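Fliton 핸드헬드 그리퍼 제작 및 의류 조작 기록 자료 안내서

문서 작성: Youssra Zerouali
하드웨어 담당: Jarmo Vuorinen
최종 수정: 2019년 3월 2일 토요일

1. 개요

본 자료는 Zostdale 공동 작업장에서 제작한 핸드헬드 그리퍼 Fliton의 제작 파일과, 해당 그리퍼로 가정 내 의류 및 침구를 다루며 수집한 기록을 함께 배포하기 위하여 작성되었다. 배포본은 제작 파일(hardware), 기록 자료(episodes), 변환 도구(tools)의 세 디렉터리로 구성된다. 기록 자료의 명칭은 Dinora이며, 이하 본문에서도 같은 명칭을 사용한다.

Dinora는 개인 및 소규모 작업장에서 유연 물체 조작을 연구하는 이용자를 대상으로 한다. 산업용 설비의 성능 평가나 안전 인증의 근거 자료로 사용하는 것은 본 자료의 목적에 해당하지 아니한다.

2. 하드웨어

그리퍼는 좌우 대칭의 두 턱 구조를 채택하였다. 본체 전면에는 좁은 평행 홈이 나 있으며, 양쪽 암은 은색 피벗 디스크로 고정되고 링크를 통하여 외측 브래킷과 연결된다. 손끝에는 청색 패드를 부착한다. 조립 순서와 체결 부품의 규격은 hardware/assembly.txt에 정리되어 있다.

출력물의 공차는 프린터에 따라 차이가 발생하므로, 피벗 구멍은 시험 조각을 먼저 출력하여 확인한 후 본 부품을 제작할 것을 권고한다. 링크가 뻑뻑한 경우 구멍을 가공하여 조정하고, 체결 나사를 과도하게 풀어 유격을 만드는 방식은 사용하지 않는다. 유격이 있는 상태로 수집된 기록은 개폐 폭 값이 어긋나 검수 단계에서 반려된다.

손끝 패드는 소모품으로 취급한다. 표면에 섬유가 끼거나 가장자리가 들뜨면 양쪽을 동시에 교체하고, 교체 사실을 해당 회차의 메모 항목에 기재하여야 한다.

3. 수집 환경 및 절차

수집은 참여자의 자택에서 진행하며, 별도의 배경막이나 조명을 설치하지 않는다. 침실에서는 침대 위에 놓인 의류를 대상으로 하고, 침구의 무늬와 색상은 통일하지 않았다. 니트와 같이 두께가 있고 골이 진 직물은 주름 안쪽에 그늘이 생기기 쉬우므로, 창의 위치를 바꿀 수 없는 방에서는 조작자의 방향을 조정하도록 안내하고 있다.

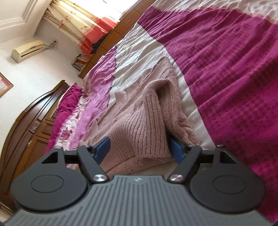 각 회차는 그리퍼를 연 상태에서 시작하여 대상물을 놓은 뒤 다시 연 상태로 종료한다. 조작자는 한 회차 안에서 손을 바꾸지 아니하며, 반대쪽 손으로 직물을 정리하는 행위는 회차와 회차 사이에만 허용된다. 파지에 실패한 회차도 삭제하지 않고 result 항목에 fail로 표시하여 보존한다.

그리퍼의 기울기에는 제한을 두지 않았다. 따라서 영상의 수평은 회차마다 다르며, 수평 보정이 필요한 이용자는 tools/level.py를 사용하여 직접 처리하여야 한다. 원본에는 보정을 적용하지 않았다.

4. 자료 구성

현재 배포본에는 검수를 마친 2,090개 회차가 수록되어 있다. 목표 수량은 3,000개 회차이며, 나머지는 7월 배포본에 추가할 예정이다.

회차별 디렉터리에 포함되는 파일은 다음과 같다.

video.mp4: 그리퍼 장착 카메라의 영상
width.csv: 시각별 턱 개폐 폭(단위: 밀리미터)
meta.json: 대상물 분류, 방의 종류, 결과, 조작자 번호
note.txt: 조작자 메모(없을 수 있음)

대상물 분류는 상의, 하의, 양말, 수건, 침구, 기타로 구분한다. 스웨터와 카디건은 모두 상의에 포함되며, 직물의 짜임은 fabric 항목에 따로 기록한다. 초기 회차의 경우 fabric 항목이 비어 있을 수 있다.

5. 검수

검수는 2인이 독립적으로 수행하고, 결과가 다를 때에는 해당 회차를 보류한다. 보류 목록은 episodes/pending.txt에서 확인할 수 있다. 영상과 개폐 폭의 시각이 일치하지 않는 회차, 식별 가능한 얼굴이나 서류 내용이 포함된 회차는 배포 대상에서 제외한다.

6. 알려진 제한 사항

가. 창을 향한 영상에서는 밝은 영역의 세부가 소실되는 경우가 있다.
나. 턱을 크게 연 상태에서는 본체가 영상 하단의 상당 부분을 차지한다.
다. 두꺼운 직물을 깊이 파지하면 손끝 패드가 주름에 가려져 접촉 여부를 영상만으로 판정하기 어렵다. 이 경우 width.csv를 함께 참조한다.
라. 수집 장소가 일부 가정에 편중되어 있어 가구와 침구의 다양성이 충분하지 않다.

7. 이용 조건 및 문의

제작 파일과 기록 자료는 비상업적 연구 및 교육 목적으로 이용할 수 있다. 재배포 시에는 본 안내서를 함께 첨부하고, 변경한 내용이 있으면 이를 명시하여야 한다. 변환 도구 중 Lahlou 모듈에는 별도의 이용 조건이 적용되므로 tools/lahlou/LICENSE를 확인하기 바란다.

오류 신고는 저장소의 이슈 게시판을 통하여 접수하며, 회차 번호와 사용한 배포본의 판 번호를 함께 기재하여야 한다. 하드웨어 관련 문의에는 프린터 기종과 출력 소재를 추가로 기재한다.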